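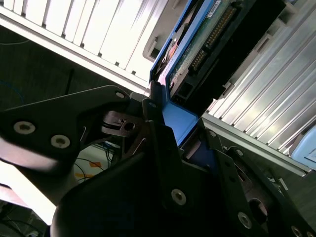
Inside the Old Tower: A Small Gallery

Hello again! It has been a while since I posted anything with a circuit board in it, so if you come here mostly for the radio stuff, feel free to skip to the next page. The rest of you, pull up a chair. I finally got the side off the desktop that has been sitting under my workbench since September, and I had a ridiculous amount of fun poking around in there.

A little background first. I bought the tower in a box lot from Kollár, the surplus place out past the feed store, and I paid 30 dollars for the whole lot (there was also a pile of keyboards and one very nice lamp). I wanted it for the parts, mainly the drive bay, but the more I look at it the more I want to keep it in one piece.

The blue module

I love the blue casing on this thing. So much computer hardware is gray on gray on gray, and then along comes a big splash of blue with the green board right there in the open next to it. Gold-colored pins, two sets of them, one longer than the other. There's a little white label up near the top of the board too, but I couldn't make anything out of it, so if you were hoping for a part number, sorry! My friend Frøydis Berge, who fixed office machines at Estness for years, told me to write down where everything goes before I move any of it. Good advice that I usually remember about an hour too late.

Looking down into the case

This is the part I'd been itching to get to. I like how much molding went into the back of the front bezel, all those ribs and boxy bits on a face that most owners would never see. I spent a whole evening on the Driltar forum reading about latches (yes, really) and came away knowing more than 967 posts' worth of arguing ought to teach a person. Half of them say to pull, half say to slide, and one guy just posts pictures of his truck. 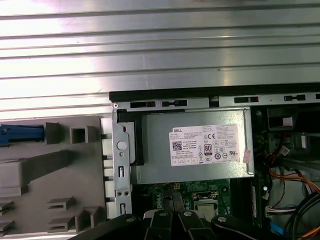

Front bezel from the inside, with the blue latch over on the left.

The white clips run in a column right where the plastic meets the metal, and I'm a bit nervous about them. Old plastic and my thumbs don't have a great history. Trefor Ifans wrote to say he has a bag of spare clips from a Plitberg case and thinks they might fit. Trefor, if you're reading, yes please, and I'll trade you a keyboard. Or five.

The drive carrier

Now for my favorite piece of the bunch, the long skinny hard-drive carrier, black with sky-blue trim. I don't know why a drive needs to be dressed up like that when it's going to live in the dark, but I'm glad somebody thought so. Up against the gray bracket panel the blue really pops, and I may have taken more
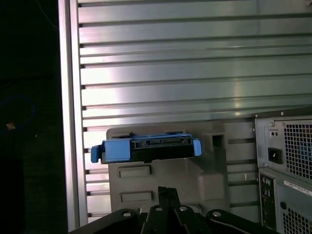
time admiring it than doing any work. I'd like to put a fresh drive in it and use the tower to hold my scanned slides, which are currently spread over three old laptops and a shoebox. There are 2,089 of them at last count, and my sister is still mailing me envelopes.

Next up is the fan, then a good dusting, then deciding what to do about the paint on the lid. If you've got one of these towers and know what the latch is supposed to do, drop me a line through the contact page. I'll add more pictures when I get the bottom half sorted.

Posted April 14, 2022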